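July 25, 2021

Up too late again so this will be quick. Nature diary, week something. Behind by two entries.

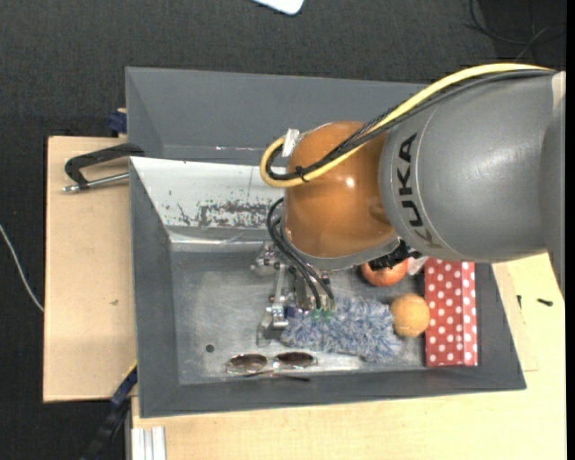 Morning, the creek

Out by 5, still dark, frost on the paddock grass. Walked down past the old Doltard fence to the bend. Lyrebird going already on the far side, whipbird call then a kookaburra then something I didnt know, all from the one bird. Never saw him. Heard the scratching though, he moves a lot of leaf litter for one bird.

Wattle out early on the north slope. Cootamundra mostly, a weed here but the honeyeaters don't care. Eastern spinebills, New Hollands squabbling. No robins. Last July there was a scarlet robin on every second post, must look up the old notebook.

Wombat burrow at the bend has fresh diggings, and square droppings on the log, very proud. The mange one hasn't been back since the rain. Worried. Isabelle Perron says leave the flap up on the burrow another fortnight and top up the dose. Will do Tuesday if the ford is passable.

Lunch, then the dam

Soup in the car. Forgot the spoon.

Dam the fullest I've seen it. Pobblebonks not calling yet, too cold, but common froglets going like mad in the reeds. Spawn in the shallows by the pipe. A pair of wood ducks checking the hollow in the dead red gum, she went in head first and stayed in so long I got cold waiting. A bit early for them? Last year it was nearly August when they started looking.

Swamp harrier over, low. Everything went quiet, even the froglets.

Left boot leaking. The Griko ones were supposed to last.

Things to do

Seedlings: 500 tubes ordered from Soltani, mostly blackwood and tea-tree, pick up before the weekend or they go to someone else. Guards still in the shed from last time, mice have been in them.

Isabelle wants 3,000 in the ground by October along both banks. Seems mad. She said that last year too and we got close.

Ring about the fox. Prints all round the dam wall this morning, and feathers, a coot I think.

Batteries for head torch. Find gloves.

Night

Boobook calling from the pines at nine, another one answering up the hill. Stood on the back step in socks listening untill my feet went. Moon just past full, whole valley lit up, could see roos on the flat quite plainly. One with a big joey, legs sticking out everywhere.

Bed. Check the robins in the old notebook tomorow.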